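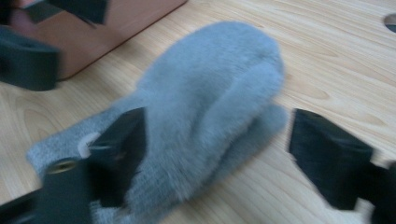

Home | Opinion | Household | Letters | Contact

The great mitten wash
By Gunhild Toft
15 August 2024

Print this page | E-mail to a friend | 9 comments

Every April the household pages tell us to wash our woollies by hand before they go away for the summer. Buy a basin, buy a special liquid, lay everything out on a table as if for inspection. I have done as I was told for years and I am no longer sure why.

Take mittens. A pair of plain grey ones spends the winter in a pocket. How dirty can they get? My neighbour Aksel Juhl has never washed his, and they look much like mine - a bit flat at the thumb, perhaps.
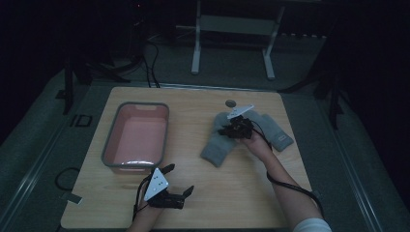
The basin is the part I mind most. It has one job a year and needs a shelf for the rest of it. You could use the sink. My grandmother did, and her mittens outlasted two of her coats.

Then there is the drying. "Flat, in their natural shape," says the Flendell leaflet, which has never met a cat. I gave up a whole table to this in spring and ate my supper standing.

I will grant that fluffy ones need some care, and that moths are real. A shake out of the window and a lidded tin would deal with most of it. Bok-nam Oh wrote in to say I would regret that. We shall see in November.

Share (1269)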